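Drutum Hand-Guide Teaching Kit
Menon Automation / Teaching and Teleoperation
Part no. 1430

The Drutum kit lets an operator teach an arm a pick-and-place task by moving it by hand or by driving it from the remote handset. Joint positions and gripper state are recorded together and saved as one demonstration.

In the box
Handset with cable
Enable switch
Mounting plate and screws
Jedance recording software, one seat

Specifications
Recording rate: 30 Hz
Stored demonstrations: 200 per task
Handset weight: 1412 g

For small parts, start each demonstration with the gripper open and pointing straight down above the piece. 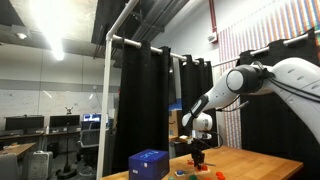
Product Catalog, Vol. 30, p. 200

Keep cables clear of the wrist before guiding the arm by hand. Replacement handset cables ship from Morkivow starting in February.

Page updated 23 January 2022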